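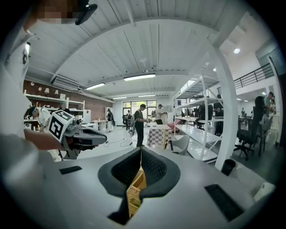

Ticket 1007
Room: Evangelista, main workroom
Opened by: Nighat Tanoli
Opened: Feb 8, 2021
Status: closed

The air conditioning in the main workroom cuts out during heating. It starts normally from the remote, blows warm air for a while, then the fan stops and the green light on the unit flashes. Switching it off and on brings it back, but it stops again before lunch. It's the wall-mounted unit on the left as you face the big window, on the brick wall above the white shelf with the two small lamps. We need it working because people are at the tables all day and the far end by the window gets cold first.

Reply from Abilio Carretero, building services
Thanks. Please tell me what temperature it is set to, whether the flashing is steady or comes in groups, and when the filters were last cleaned. Please also check that nothing tall is standing on the shelf directly under the unit.

Reply from Nighat Tanoli
Set to 23. The flashes come in groups of 3 with a pause between. I can't find any note of the filters being cleaned since November. Things on the shelf are all low. The lamps don't reach the unit.

Reply from Abilio Carretero
A group of 3 on this model is the indoor airflow warning, so filters first. Switch off at the wall, lift the front cover from both bottom corners and slide the two filters down and out. Rinse them in lukewarm water and let them dry completely before they go back in. Don't run it without them. Clear the shelf before you start, as dust will come down.

Reply from Nighat Tanoli
Done yesterday after everyone had left. Both filters were grey all over. Put back dry this morning and switched on at 8.30. It ran until 2 and then stopped with the same flashes. Better than before but not fixed.

Reply from Abilio Carretero
I'll send Nerea from Mekden to look at it. She will need the part of the shelf below the unit clear, and room for a stepladder in front of it. Whoever works at that spot will have to move for an hour.

Visit note, Nerea Campos, Mekden
Indoor coil cleaned. Fan barrel had a thick layer of dust on the blades, removed and washed. Fan motor slow to reach speed: on the high setting it read 800 rpm, dropping after twenty minutes. Capacitor weak. Replaced with a new one, motor now holds steady. Drain checked, runs clear. Wall bracket sound, no loose fixings in the brick. Left running on high for the rest of the visit with no fault.

Reply from Nighat Tanoli
It has run for four full days without stopping. There is a slight tick from the left side of the cover when it first comes on. It goes away after a minute or so.

Reply from Abilio Carretero
The tick is the plastic cover warming up. Leave it unless it gets louder. I have added the filters to the monthly list for this room, with Ainhoa Zabala down to do them. Closing the ticket. If the flashes come back, reply here and it will reopen.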